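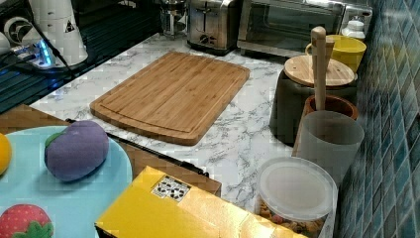
The test kitchen at Sondudano, with the toaster at the back of the counter and the toy food on its plate.

The arm stopped with its fingers over the toaster and stayed there. Nermina Kneževič was across the room, eating an apple. She remembers looking up because the noise had changed.

"The motors hum when it's moving and they hum differently when it's holding," she says. "It was holding. I thought it was waiting for the next command. Then it started to sink."

It went down slowly, a few millimetres at a time, until the fingertips were resting on the toaster casing and pushing. The toaster slid back and hit the wall. By then Kneževič had reached the stop button. She puts the whole thing at under a minute, and the log agrees with her.

No one was hurt. The toaster has a dent in the back, a tile had to be replaced, and the gripper lost one of its rubber pads. But Sondudano, which trains robot arms to do small household jobs, shut the kitchen for most of July while it worked out what had happened, and the two people who did most of that work agreed to talk about it.

Kneževič runs the sessions. Erasto Minja looks after the hardware. He was at lunch at the time and still sounds annoyed about it.

"My first thought was software, because everyone's first thought is software," Minja says. "So we spent four days reading code. The code was fine. It had asked the arm to hold its height, and as far as the code knew, the arm was holding its height."

The fault was in a cable. The arm hangs from above the counter, and its power and signal lines come down alongside the column in loose loops so that it can turn. One of those lines carries the reading from the sensor that reports how high the arm is. Over several weeks the loop had been rubbing on a bracket. When the arm reached over the toaster the wire inside was pulled just far enough to break contact, and the controller went on using the last number it had received.

"It should have thrown an error," says Minja. "There's a check for a missing reading. The check was set to wait for 700 milliseconds, and the contact kept coming back for an instant and resetting the clock. Each time it came back with rubbish, and the arm corrected for the rubbish by going down a bit."

He found it by moving the loop by hand with the arm switched off and watching the reading on a laptop. It took 33 tries before the number jumped. 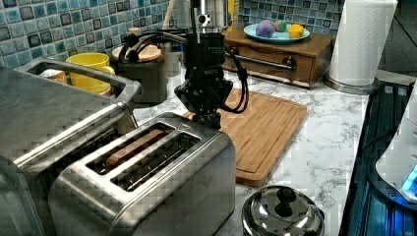 Reaching the toaster had always been the awkward part of the job. The arm has to come in over the top and go down close to the slots without knocking anything else on the worktop, and that means turning the wrist a long way round. Kneževič had noticed the cables swinging wide on that turn. She had even written it down.

"It's in the session notes from June. 'Cable catching board, moved board.' I moved the chopping board. I didn't move the cable." She shrugs. "I was thinking about the board."

Minja says he read the same note and thought nothing of it either.

The other thing that bothered them was the stop button. It was on a table by the door, where it had been put when the room was laid out for a different project, called Pirkodier, with the arm on the opposite side. Kneževič had to go round the end of the counter to get to it. There are now two, one on the counter side and one that the operator wears on a lanyard. Sessions don't start unless both have been pressed and reset that morning.

"I don't like the lanyard," she says. "It bangs on the desk when I type. I wear it."

The company asked an outside engineer, Behrouz Ansari of Kavance, to go over the repair before the arm was switched on again. He passed the new cable run, which goes through a sprung guide clipped to the column, but he was less happy about the force limit. The arm had been allowed to push with up to 100 newtons, a figure left over from work on heavy drawers. Ansari wanted it at 70 for anything on the worktop, and lower still if the toaster was plugged in.

Was it plugged in that day? Kneževič says no. It had been unplugged at the wall since the morning, as it is whenever they are only practising the movement. Minja says he is glad of that, and that he checked the socket himself when he got back.

The missing-reading check has been rewritten as well. It now counts dropouts over a longer stretch, so a wire that comes and goes will trip it, and a tripped check locks the brake on the column.

The brake was the part Minja found hardest to explain to the rest of the company. "People asked why it didn't have a brake. It had a brake. It comes on when the power goes off, and the power hadn't gone off."

The arm has been back at work since August. It has stopped itself twice, once for a loose connector and once for no reason they have been able to find. Minja has the log for the second one open on his screen, and he has asked for the arm to be left off tomorrow morning until he has been through the rest of it.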